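Unit 6: Grounding, Bonding and Overcurrent Protection in Small Buildings
Instructor: Analyn Javier
Revised Wednesday, July 26, 2023

Read this before the lab session. Bring your meter and the panel schedule you filled in for Unit 5.

6.1 Terms

The grounded conductor is the neutral. It carries current in normal use. The grounding conductor is the bare or green wire. It carries current only when something has gone wrong. Students mix these up every term, and the words are close enough that it is easy to do. On the test, write "neutral" and "equipment ground" and you will not lose points.

Bonding means joining metal parts together so that they sit at the same voltage. Grounding means connecting the system to the earth. A ground rod by itself does not clear a fault. Soil resistance is too high to pass the current needed to trip an ordinary breaker. The fault current has to return to the source over metal, through the equipment ground and the bond at the service.

6.2 What a breaker does

A standard breaker has two trip elements. The thermal element is a bimetal strip that bends as it heats, and it handles overloads. The magnetic element handles short circuits and acts much faster. A 20 amp breaker will carry 22 amps for quite a while before it opens. Look at the time-current curve in the Navarro handout and find the point where the slope changes.

The breaker is sized to protect the wire:

14 AWG copper – 15 amps
12 AWG copper – 20 amps
10 AWG copper – 30 amps

These are the usual limits for general branch circuits. Motor circuits have their own rules and are covered in Unit 9.

6.3 Appliances with metal cabinets

Suppose the hot wire inside a washer rubs through its insulation and touches the cabinet. If the cabinet is bonded to the equipment ground, a large current flows and the breaker opens. If the ground pin has been cut off the plug, the cabinet sits at 120 volts and stays there. The breaker sees no overload. The next person who touches the cabinet and a water pipe at the same time completes the circuit.

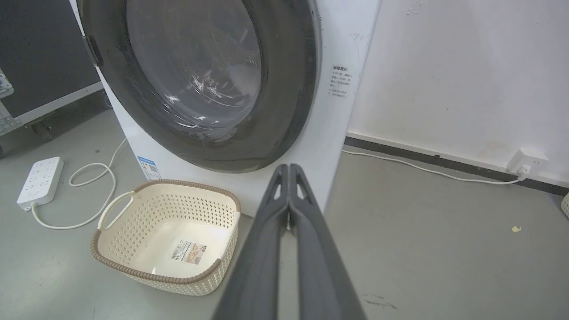

Figure 6-1. Front-loading washing machine, door closed.

A washer also has a motor, a drain pump and, on many models, a heating element. Heating elements leak a little current to the sheath as they age. Keep this in mind when you read the next section, as it explains a good share of nuisance trips.

6.4 GFCI protection

A ground-fault device compares the current going out on the hot with the current coming back on the neutral. If the two differ by more than a few milliamps, it opens. The Class A devices used in homes in the United States trip at 4 to 6 milliamps. A GFCI does not protect against a shock between hot and neutral – the currents are still equal in that case.

A GFCI will work on a circuit with no equipment ground. The receptacle must then be marked "No Equipment Ground." The built-in test button still works on such a circuit, but a plug-in tester usually will not trip it.

6.5 Worked problem

A heating element is rated 893 watts at 120 volts.

Normal current: 893 / 120 = 7.44 amps
Resistance: 120 / 7.44 = 16.1 ohms

Now a bolted fault from hot to cabinet. The total loop resistance, out and back, is 0.8 ohm.

Fault current: 120 / 0.8 = 150 amps

Mark 150 amps on the curve for a 20 amp breaker and read off the trip time. Then repeat with a loose ground connection that adds 2 ohms to the loop. The current drops to 42.9 amps. Compare the two times.

6.6 For the lab

Work in pairs. Each pair gets one Pema trainer board. Leave the board unplugged until I have checked your wiring. Record the ground continuity reading before and after tightening the lugs. Subtract your lead resistance.

Problems 1 through 8 in the Jonach workbook are due at the next meeting. Skip problem 5, the drawing is wrong.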